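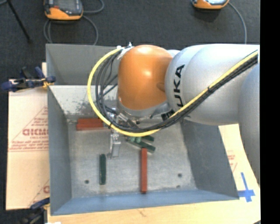
Chapter 10
The Person Telling You the Story

I read my first first-person novel without knowing it was one. I was a kid, the book was a battered paperback about a boy on a whaling ship, and for the whole of that summer I thought the boy was the author. When a librarian mentioned that the man who wrote it had spent his life inland and sold insurance, I felt cheated for a week. He'd lied to me! He'd said "I" on every page and it wasn't him!

I bring this up because I've taught this material for a long time now, and some version of that feeling walks into my classroom every year. We know perfectly well that novels are made up. Then a voice says "I was born in a house by the river" and some trusting part of the brain pulls up a chair. This chapter is about that voice: who it belongs to, what it can know, what it leaves out, and how to read it without either swallowing everything or turning into the kind of reader who suspects the narrator of murder because she forgot what color the curtains were.

If you skipped Chapter 3 (I know some of you did, the semester is short), go back and look at the part on the difference between story and plot. I'm going to lean on it quite a bit.

Words you'll need

Narrator. The voice that tells the story. In a first-person novel the narrator is also somebody inside the story, with a name (usually) and a body and things to do.

Author. The person who wrote the book and cashed the check. Keep these two apart in your notes and in your essays. When you write "the author is jealous of his brother," and you mean the narrator is, I will circle it, and so will whoever teaches you next.

Narrating self and experiencing self. These sound fancier than they are. If I tell you about falling off my bike when I was nine, the nine-year-old on the gravel is the experiencing self. The grown-up telling you about it, who knows the scar healed and the bike got sold, is the narrating self. Both of them are "I." A lot of what's interesting in first-person fiction happens in the gap between them.

Occasion. The when and why of the telling. Is the narrator writing a letter, talking to a lawyer, filling a diary at night? Some novels tell you straight out, others never do, and you can have a good argument about what that silence means.

Reliability. Whether we can take the narrator's word for it. We'll get to this in section 5, and please don't jump ahead. Students love unreliable narrators so much that they stop reading for anything else.

A passage to start with

I wrote the paragraph below for my own classes years ago, so that nobody could look up what it was supposed to mean. The speaker is a woman remembering a ferry town called Truncombe, where she lived as a girl. Read it twice, the second time slower.

"My father ran the ticket window at Truncombe for most of my childhood, and he was a kind man, everyone said so. He let people ride free if they had a good enough reason. My mother kept a list of their reasons in a blue notebook. I thought it was a storybook she was writing. Once I asked her how it ended and she put it up on the shelf over the stove, where I couldn't reach, and asked me to go see if the boat was in. The boat was always in at that hour. I went and looked anyway, because I liked being sent."

Most people's first reaction is that it's a sweet little memory, and it is. But look at what the voice is up to. "He was a kind man" comes with a tag on it, "everyone said so." Why does she need everyone? If you're sure your father was kind, you say he was kind. I don't think she's telling us he was cruel, mind you. I think she's handing over somebody else's opinion because she hasn't settled on her own, or has, and doesn't want to say it yet.

Then there's the notebook. The girl thinks it's a storybook. The woman telling us this must know better by now, and she doesn't correct it. She doesn't say "later I understood that my mother was adding up what we'd lost." She just says "I thought it was a storybook" and walks on by. That word "thought" is doing a lot of work in a small space. It belongs to the grown woman, it tells us the girl was wrong, and it won't tell us what was right.

And the last bit, the boat. She knew the errand was pointless ("always in at that hour") and went for the pleasure of being sent. Here I can't tell you for certain which self is speaking. Did the girl know that she liked it? Or did it take thirty years and some distance to see it? I've changed my mind on this more than once, about a paragraph I wrote myself.

What an "I" can't see

A narrator who's a character has to be standing somewhere. That's the plain physical fact behind everything else in the chapter. She can't be in the kitchen and down at the dock in the same minute, and she can't open up her mother's head and read what's in there. Anything she gives us from beyond her own reach has to come from someplace: gossip, a letter, a guess, something she found out later.

Good novelists treat this as a gift. If you need your reader not to know what's in the blue notebook, a child who can't reach the shelf is a wonderful thing to have. Careless ones cheat. You'll catch a narrator reporting a whole private conversation, word for word, between two people who both died before she could have talked to them, and when you do, stop and mark it. Sometimes it's a slip. Sometimes the writer wants you to notice that she's making it up, and that the scene shows you what she needs to believe about those two people.

A habit I'd like you to pick up: in the margin, beside any fact the narrator couldn't have witnessed, write "how?" Just that. Do it in pencil if it's a library copy, and then erase it (I've been yelled at). By the end of a long novel you'll have a trail of these, and it's usually the start of a decent paper.

Telling it late, telling it now

Suppose two narrators live through the same flood. The first keeps a diary and writes each night with the water still coming up. The second sits down as an old man and tells it to his grandchildren. Same water, same streets. They'll give you completely different books.

The diary writer doesn't know who's going to live. She can waste a page on a lost shoe and barely mention a neighbor who won't be there by the next entry, and it hurts to read because we can feel her not knowing. The old man knows all of it. He can say "that was the last time I saw him" and the whole page goes dark. He can also tidy. He's told this before, he knows where the laughs are, and he may have talked himself into being a bit braver than he was.

I've got a pair of short pieces for you that work just this way, and we'll spend the middle of the chapter on them. "Usik in February" is a set of diary entries by a schoolteacher snowed in at a mining camp. "The Road to Nyanda" is an old driver's account of a single trip, told (he says) for the last time. You don't need any background for either one. Read the diary first. I've tried it the other way around with a class, and the driver is so charming that the poor schoolteacher never got a fair hearing afterward.

While you read, keep an eye on the verbs. Past tense alone doesn't tell you how far back the speaker is standing. "I ate lunch" could be an hour ago or half a century. Look for the little words that show distance, like "in those days," "still," "even now," "I used to think." They're easy to skate over and they carry a surprising amount.

A warning about liking people

First-person narrators are good company, or the good ones are, and spending 131 pages in somebody's head makes you loyal. This is normal! I'd worry about you if it didn't happen. But loyalty makes us skip things. We forgive a remark about a servant that we'd never let pass from a stranger. We take a rival's ugliness on faith, when the only person who's described him is the one who wants his job.

So try this with the reading for section 3, the opening of "Clonometti," where a hotel clerk explains why he left a city he plainly adored. Go through once and enjoy him. He's funny and you should let him be funny. Then choose one of the people he complains about, the landlady is a good bet, and tell the same morning in her voice, in a page or so. Use every event he gives you and change none of them. You can't have her deny that she locked the door, because she locked it. You can only let her tell us what the hallway looked like from her side.

Bring that page with you to the next section, because we're going to mark up a few of them together before we look at how the rest of the clerk's story goes.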